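Automation of Everyday Work
Handout 6: Can machines do chores yet?

Set task: moving steamed buns from a steamer to a plate. Read before Thursday's lab.

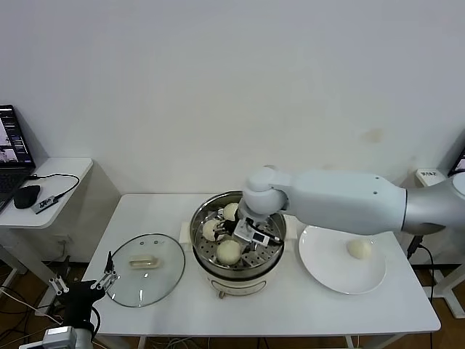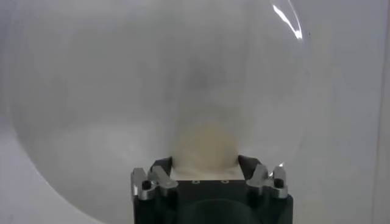
Svatopluk Dvořáček
Lecturer, Ristitz Technical Institute

Short answer: some chores, slowly. A bun deforms under load, so grip force must be limited at the finger. Clear lids and covers are harder, as depth sensors return poor data on glass.

In the Urley trials, 281 of 700 kitchen tasks finished without help. Median time was around 39 seconds per item.

Exercise: name 2 failure modes for a soft item and propose a check for each.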